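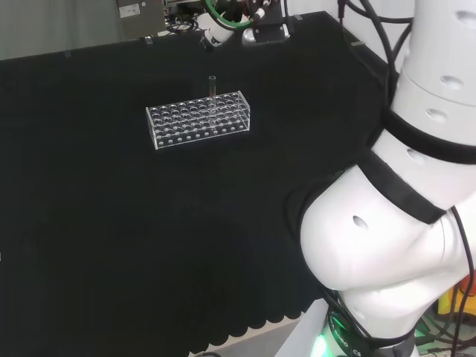

Dernière modification de la page : 10 janvier 2024

Tiltutard : des portoirs transparents pour tous les laboratoires, et quelques questions

Letel va remplacer les portoirs à tubes à essai de ses laboratoires d'enseignement de Tiltutard par un modèle en acrylique transparent, le Flundent, distribué par la maison Amrani. La première commande porte sur 80 pièces, à 27 euros l'unité, réparties entre les 2 bâtiments du site. Les anciens portoirs, en fil métallique plastifié pour la plupart, seront retirés des paillasses au fur et à mesure des livraisons.

L'annonce tient en une page et promet beaucoup. Le rangement serait plus rapide, les oublis plus rares, le nettoyage plus simple. Un tube laissé en place à la fin d'une séance se verrait du premier coup d'œil, les parois ne cachant rien. Sur ce dernier point, il faut reconnaître qu'un tube en verre planté seul dans la grille dépasse largement du plateau supérieur. Il en dépasserait tout autant dans un portoir en métal ou en bois, et l'on voit mal ce que la transparence change à l'affaire.

Elle peut même compliquer les choses. Du verre incolore dans un support incolore, cela fait beaucoup de reflets les uns derrière les autres. Les étages se superposent à l'œil, et celui qui regarde de biais doit chercher quel trou du bas correspond à celui du haut. La notice d'Amrani recommande de « présenter le tube bien droit », conseil qui vaut pour à peu près tous les portoirs fabriqués jusqu'ici.

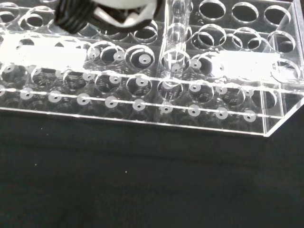
Chez nous le problème n'a jamais été de trouver le trou, nous écrit un lecteur passé par les mêmes salles, c'était de retrouver le portoir. Ils partent d'une salle à l'autre, ils finissent dans un évier ou au-dessus d'une armoire, et en octobre il en manque toujours. À son avis, une étagère avec des emplacements marqués aurait coûté moins cher et rendu davantage de services. Il ajoute que les portoirs en fil avaient au moins le mérite de s'égoutter tout seuls.

La remarque sur l'égouttage mérite qu'on s'y arrête. Un portoir à étages retient l'eau là où les plaques se rejoignent, et les angles intérieurs ne se frottent pas facilement, même avec un goupillon fin. Letel assure que le Flundent se rince « en quelques secondes ». Nous avons demandé si ce temps comprenait le séchage. La réponse parle de l'excellente qualité optique du matériau.

Reste la question des produits. L'acrylique supporte mal certains solvants courants, l'acétone en particulier, qui le trouble ou le fissure. Dans une salle où l'on fait surtout des dosages en solution aqueuse, cela n'a guère d'importance. Dans une salle de chimie organique, c'est autre chose, et le document ne fait aucune différence entre les deux. Il ne dit rien non plus de l'alcool, que tout le monde passe sur les paillasses en fin de journée et qui finit par marquer ce genre de plastique à force d'essuyages. 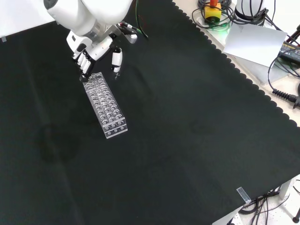
La lisibilité est l'argument principal de Letel, et c'est aussi le plus fragile. Le communiqué répète que le portoir « se repère immédiatement » sur le plan de travail. Encore faut-il préciser lequel. Posé sur un tissu noir, il est effectivement très net, avec ses arêtes qui accrochent la lumière et ressortent en blanc. Mais passé le bord festonné de l'étoffe, la table est claire, comme le sont la plupart des paillasses de Tiltutard, et c'est sur cette surface-là qu'il aurait fallu juger. Personne ne va acheter une nappe pour chaque poste de travaux pratiques. Un essai comparatif, sur fond clair et sous les néons d'une salle ordinaire, aurait pris une heure.

Le prix, lui, n'a rien de scandaleux. On trouve moins cher, on trouve plus cher aussi, et un portoir bien traité peut servir des années. La difficulté est que l'acrylique se raye, et qu'un portoir rayé perd précisément la qualité pour laquelle on l'a choisi. Amrani garantit le Flundent 2 ans contre la casse — pas contre les rayures, ni contre le jaunissement, ni contre les taches de colorant. Nous n'avons trouvé dans le document aucune ligne consacrée au remplacement des pièces ternies.

Letel met enfin en avant une « harmonisation » du matériel. L'idée se défend : passer d'une salle à l'autre sans changer de support évite quelques maladresses, et les armoires se rangent mieux quand tout a la même forme. Il faudrait pour cela que les tubes soient eux aussi du même diamètre. Or les laboratoires du site en emploient de plusieurs tailles, achetés à des époques différentes, et un tube trop fin dans un trou trop large penche, quelle que soit la transparence de ce qui l'entoure. La fiche du Flundent indique un seul diamètre de perçage.
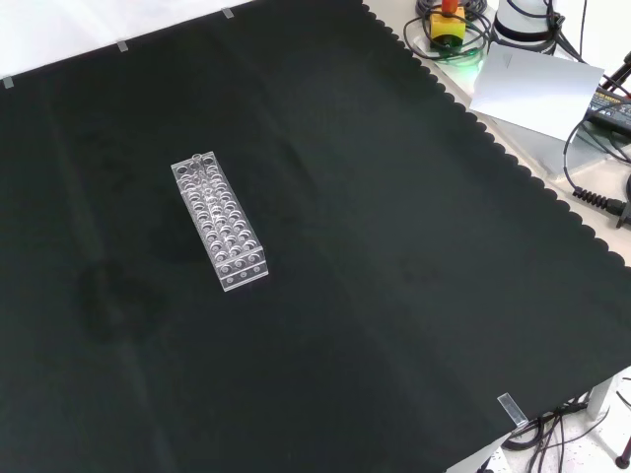
Ce que deviennent les anciens portoirs

Le communiqué prévoit qu'ils seront « valorisés », sans dire où ni par qui. Beaucoup sont encore en bon état. Les plus abîmés ont perdu leur gaine aux extrémités et rouillent, ceux-là peuvent partir sans regret. Pour les autres, plusieurs enseignants souhaitent les garder en réserve, au moins pour les séances où l'on manipule des solvants. Letel répond que la demande est à l'étude et que les armoires devront de toute façon être vidées avant la livraison suivante.

Consigne de rangement

Une consigne accompagne déjà les premiers cartons : tubes retirés, portoir rincé, essuyé au chiffon doux, reposé à plat. Le papier absorbant est déconseillé, car il raye. Dans les salles de Tiltutard, c'est pourtant lui qui est accroché au-dessus des éviers. Aucune commande de chiffons ne figure dans l'annonce.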